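Week 9 notes: When the cable wins

These are my notes from the lecture, tidied up a bit for those of you who missed it (and for those of you who were there but spent it finishing the Plomness report -- I saw you). Read them before the lab.

Last week we did faults you can see coming: worn belts, flat batteries, the encoder that's been grumbling for a month. This week's fault is sneakier. Ravindran Kurup was running a two-arm cloth task on the Emwood rig, the usual grasp, stretch, release. On run 33 the left arm stopped dead and threw a joint torque fault. He cleared it, ran it again, same thing. He swapped the cloth for a lighter one and got 5 good runs in a row, so naturally everybody blamed the cloth. I did too! I was very confident about it.

It was the cable. The gripper lead had crept forward a little on each run until it was snagging at the elbow near full reach. The lighter cloth had only been laid closer to the base, so the arm never got out that far. 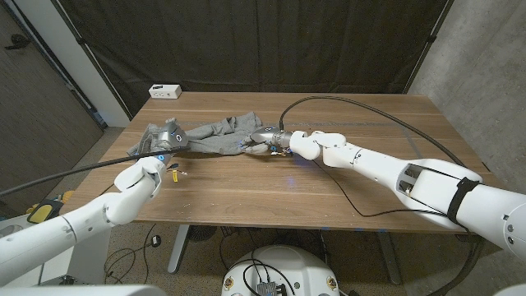
So, what should we have done? Hala Kettani's rule is that you don't clear the same fault twice without putting your eyes on the hardware, and I've come round to it completely. A torque fault tells you the motor is working harder than the model expected. It doesn't tell you what it's working against, and the log won't either. Cloth, cable, table edge, somebody's sleeve: they can all look much the same on the plot.

The sleeve is the bit that worries me. Balakrishnan Unnithan had suggested raising the torque threshold to get through the afternoon, and we came pretty close to doing it. That threshold is also what stops the arm when it meets a person. Please don't touch it in the lab. If you reckon it's set wrong, come and find me or Revathi Acharya and we'll look at it together.

For the lab:

Jog both arms by hand speed through the full reach before you run anything, and watch the cables, not the grippers.
Mark each cable with tape at the elbow and check the mark every 5 runs.
One person stays on the e-stop. That's their whole job.
Write down where you laid the cloth. We didn't, and it cost us 2 days.

Reading is chapter 9 of the course pack, plus the Ancombe incident sheet if you've got time (it's short and a bit grim). Fault reports are due 05/07/2019, in the tray outside my office.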